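How I read a mountain snow forecast before driving up

Every December I get the same question from friends who are coming up to ski: is it going to snow or not? I used to look at the little snowflake on my phone and say yes. After one too many six-hour drives to stand about in drizzle, I worked out a better routine, and it takes me less time than making a pot of coffee.

Start with the freezing level. That's the height where the air drops to zero, and it matters more than anything else on the page. Snow usually survives a couple of hundred metres below it before turning to rain. The car park at Clevville sits at 1,295 metres, so if the freezing level is forecast at 1,000 I pack the skis and stop fretting. If it's way up above the lifts, I go back to bed.

Next, look at the wind direction. Our hills do best when the wet air comes straight at them and has to climb. Ask anyone who skis the Akano side and they'll tell you a northwesterly is worth twice what a southerly brings, even when the forecast totals look the same. 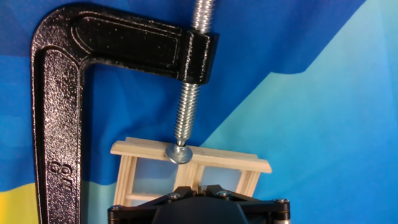

Marlene Peixoto wrote in to say that on the Andrade side it works the other way round, and that her best days have all come on a southerly with the valley socked in. Fair point! Learn your own hill. Keep a notebook for a season, write down the wind and what fell, and you'll know more than the app does.

Now the amounts. Don't take one number from one model. I open three forecasts side by side and look at how far apart they are. If they all say much the same, I believe them. If one says 80 centimetres and the others say 7, I assume the big one is having a funny turn and plan for the small one - it saves a lot of sulking.
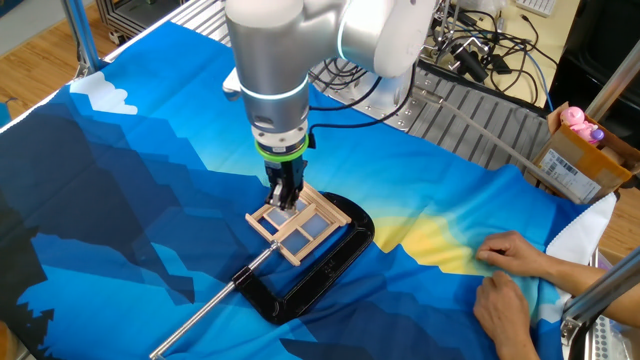
Then check when it's meant to fall. Snow that arrives overnight and stops by breakfast is what you want. Snow that starts at lunch means flat light all afternoon and a slow crawl home behind the gritter. Most forecasts have an hour-by-hour table tucked away under a tab, so go and find it.

Last thing, and please don't skip it: read the avalanche bulletin if you're going anywhere beyond the marked runs. Fresh snow plus strong wind is the mix I worry about most, and a blue sky the morning after doesn't make it safe. If I don't understand the bulletin, I stay on the pistes.

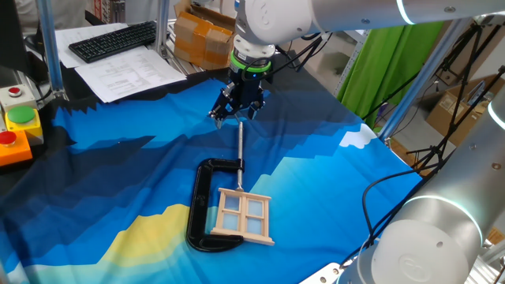
Small window, big clamp.

I do my final check the evening before, around the time I'm filling the flask, and after that I leave the phone alone.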